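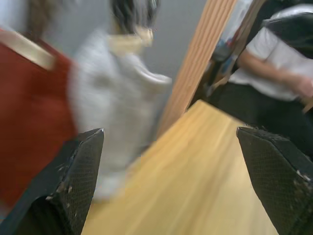

Lakshmi Panicker reckons you can tell within five minutes whether someone will be any good at teaching a robot, and that it has very little to do with whether they can program one. She told me this at the door, before I'd even found somewhere to put my umbrella, and I spent the rest of the visit worrying about which sort I was going to be.

I had been meaning to get along to the Wurel open day for a couple of years now. Last year I had the flu and the year before that I simply wrote it in the wrong square on the calendar, so when the notice came round for 16th July I put it on the fridge in red pen and told everyone at home I was not to be talked out of it. The tram was slow, the rain was sideways, and I got there just as they were pouring the first round of tea. Good timing, for once!

Wurel is a small outfit. I had pictured a sort of hangar with yellow lines painted on the floor, and what I found was a handful of ordinary rooms with people talking across tables. The whole business of the place is demonstration. They don't write out each movement for the arm to follow; a person does the job with the arm, over and over, and the recordings are used to train it. Some of this is done by hand, where you take hold of the arm and walk it through the motion like a dance partner who has had a bit too much to drink. The rest is done by remote control, using a smaller arm called the Munum that sits in front of you. You move the Munum and the big one copies you.

We were split into groups and mine started with the hand-guided arm. The task was folding a tea towel in half, and then in half again. I fold tea towels every day of my life and would have called myself an expert. Well! The arm was lighter than I expected, with a sort of syrupy feel to it, and the trouble was that I kept wanting to use my other hand. You never notice how much the second hand does until it's taken away from you. My first towel ended up as something like a samosa. The fellow after me, a retired fitter with lovely steady hands, got a square corner on his first go and was very gracious about it.

What interested me most was the advice they gave us, which was all about manners, in a way. Don't hurry. Don't stop dead halfway to have a think, because the arm will learn to stop dead halfway as well. If you fumble the towel, carry on and pick it up again as you would at home, and leave the fumble in. I asked why on earth they'd want my mistakes, and Lakshmi said that a robot which has only ever seen perfect folding has no idea what to do with a dropped corner. I've thought about that several times while doing the ironing.

There was a whiteboard by the kettle with the running tally of towel demonstrations on it. It stood at 1,364 when I arrived, of which 1,026 had been kept. The others had been thrown out for one thing or another — the recording dropped out, or the towel went on the floor, or the person doing it sneezed and sent the arm sideways. I asked whether my samosa would be kept and was told, very kindly, that it would be reviewed.

After tea we moved on to the remote control, and here I did rather better. The Munum sits at elbow height and has a little trigger for opening and closing the grip. You sit well back from the big arm, and you can either look straight across at it or watch a screen showing the view from its wrist. I found the screen dreadful at first. Everything swings about when you turn your hand, and it made me feel as though I'd been reading in the back of the car. Somebody suggested I look at the towel and ignore the rest of the room, and that helped enormously.

There were two sets of grips on show, one from Hegyi and one from Sekico, and a good-natured argument going on among the staff over which was the better. The Hegyi pair were the favourites for cloth. The Sekico ones were held to be kinder to anything with a hard edge, such as a mug or a spectacles case. I tried both and couldn't feel any difference at all through the Munum, though I nodded along. One of the younger staff told me she can tell whose demonstrations she's looking at just from how the grip closes. Some people pinch, she said, and some people pat first and then pinch. I am apparently a patter.

I managed 5 good folds in a row before my turn was up, and I don't mind telling you I was very pleased with myself. My shoulder was less pleased the next morning. The regular operators swap over often and take proper breaks, and I can see why.

A few practical bits if you're thinking of going. Parking is hopeless, so take the tram. There's a ramp at the side entrance but you do need to ring the bell for it. Wear sleeves you can push up, and leave your bracelets at home. The biscuits were homemade and went quickly. Children are welcome if they can sit still for a turn at the Munum, and the two in our group were far better at it than the adults.

The next open day is in August and they're moving on to packing a lunchbox. I've put my name down already.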